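The Counter After Dinner

In my first rented kitchen the counter was 55 centimeters wide, between the sink and the wall, and on it I had to chop, mix, serve and dry. I have now a bigger one, in a building at the end of Onyeka Street, and I still behave as if I have the small one. Everything that I use each day stands against the tiles at the back. Everything that I wash comes down on a cloth in front of it.

I began to look at other people's counters when I wrote a small piece on dish racks for this magazine last May. Readers sent us 44 letters, and I was surprised how few of them were about racks. They wrote about mats, towels, old tablecloths folded in four. One woman from Durnano wrote two pages about the correct way to put down a wet bowl.

The rack, she said, is furniture. It stands there all day, also when there is nothing in it, and it collects water in a tray that one must remember to empty. A cloth can be lifted by its corners and hung on the window handle, and the kitchen has its counter back. I tried this for one month. My rack is now in the cellar with two umbrellas on it.

What kind of cloth is a question with many opinions. Terry cotton drinks a lot, but it leaves little threads on glass. Linen is beautiful and becomes better each year, and it is also expensive. The quilted mats in gray or blue, which one finds at the household stall in Cesex market, have a thin layer of foam inside, so a bowl makes no noise when it meets the stone. I own three of them. They must dry fully between uses – if not, they smell like a pond by the end of the week.

Then comes the matter of stacking. In my mother's house the bowls went one inside the other while they were still warm from the water, and the stack stood on a saucer. Many letters described the same habit. It saves space, and the hands do it without thinking. The disadvantage is that water stays between the bowls. If you stack, dry the inside of each bowl first with a towel, and do not make the stack high. Two is good. With thin porcelain that has a painted pattern on the outside, I would never go over three, for the foot of the upper bowl can scratch the one under it.

The back row deserves the same attention. A cutting board should stand up, with air on both sides, and a simple wire stand is enough for this. Mine is bamboo, and after nearly 200 dinners it has no crack. Salt lives in its packet in more homes than the advertising would like us to believe, and a strong office clip closes it as well as any jar. Cooking wine, oil and vinegar can stand in a line, the tall ones behind.

A potter in Kisovora once told me that she can guess from a counter how many people eat in the house. I do not have this talent. But I know now that when I visit friends, I go first into the kitchen and look what is standing by the wall. Usually someone gives me a towel, and then I can stay and dry.
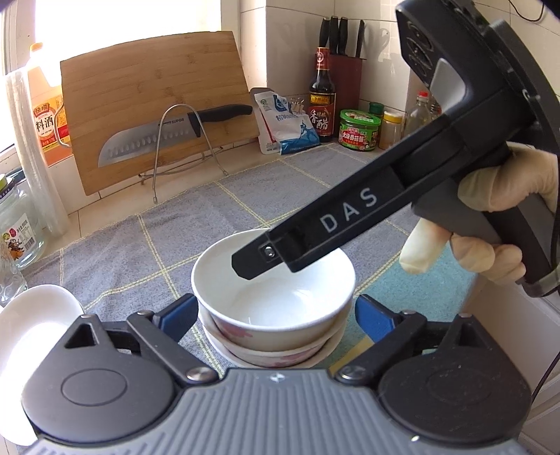
Floral bowls stacked on the mat, with a bamboo board, a SUPOR knife and a clipped packet of salt behind.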